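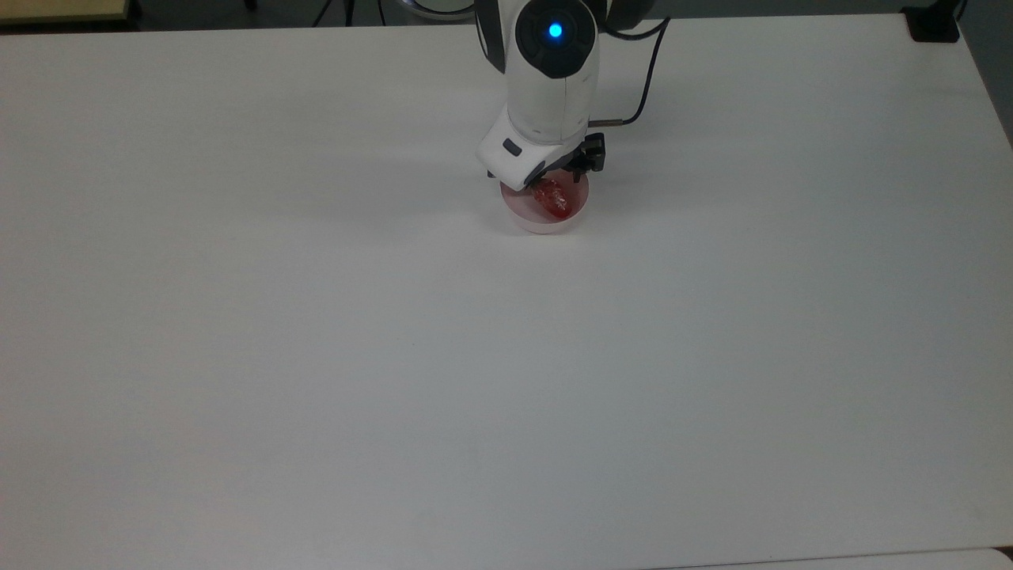

Small dishes, big white tables and sticky red sweets

My mother kept a little round dish by the kettle all the years I lived at home, and I can't remember it ever holding the same thing twice in one month. Buttons, a spare key, two strawberries saved from tea, the last boiled sweet in the bag. I've ended up just the same, and I now have rather more small dishes than any sensible person needs, so I thought I'd put down what I've learnt about using them and keeping them nice, along with a few words on white tables, which I love dearly and which have tested my patience more than once.

Choosing a dish

For one or two small things you want something shallow with straight sides. A ramekin is ideal, and the low ones are better than the deep ones, as you can get your fingers in without tipping the whole lot over. Sloping sides look pretty but everything rolls to the middle and sits in a heap. I like white on the outside and a bit of colour inside if I can find it. Pale pink is my favourite, and a red sweet or a good strawberry looks lovely against it (my friend Kulsoom says I'm the only woman she knows who matches her crockery to her fruit, and she may well be right!).

Pink marks that won't shift

If a plain white dish has gone pink from berries or jam, don't go at it with a scourer. Put in a heaped teaspoon of bicarbonate of soda, add just enough water to make a paste, spread it round with your finger and leave it while you have your lunch. Rinse, and do it again if there's still a blush at the bottom. For a stubborn one I fill the dish with warm water and a splash of white vinegar and leave it overnight, but as a separate go, on a different day from the bicarb, as the two together only fizz and cancel each other out. Plastic dishes hold on to colour much longer than china does. A sunny windowsill helps a good deal with those – I had one on the sill for most of March and it came up very nearly white.

Strawberries

Don't wash them until you want them. Keep them in a single layer on a bit of kitchen paper, leave the green tops on, and take them out of the fridge half an hour before eating, because a cold strawberry tastes of hardly anything. If you're dipping or glazing them they must be properly dry first. I pat each one and then leave them on a clean tea towel while I get everything else ready, and I lift them by the stalk so as not to leave finger marks in the shine.

Wrapped sweets

Shiny wrapped sweets go soft and tacky in a steamy kitchen, and then the paper sticks and you're picking bits out of your teeth. Keep the main supply in a lidded jar in a cool cupboard and put out only what will be eaten that day. If a few have stuck to the bottom of the dish, stand it in a shallow bowl of warm water until they let go, and mind no water gets over the rim.

The white table

A big plain white top shows every crumb, and I've come round to thinking of that as a kindness, as you always know where to wipe. Warm water with a drop of washing-up liquid does for nearly everything. Wring the cloth out well, wipe in long strokes from the far side towards you, then go over it with a dry cloth or you'll get smears when the light's on it. Red juice wants blotting straight away, never rubbing. Cream cleaner I keep for emergencies, and I always try it somewhere underneath first, having once taken the shine off a patch at my sister's and had to confess to it at 9 in the morning before she'd had her tea.

If your dish skates about on a smooth top, a little square of damp kitchen paper underneath will hold it still. Do take it away afterwards and dry the spot.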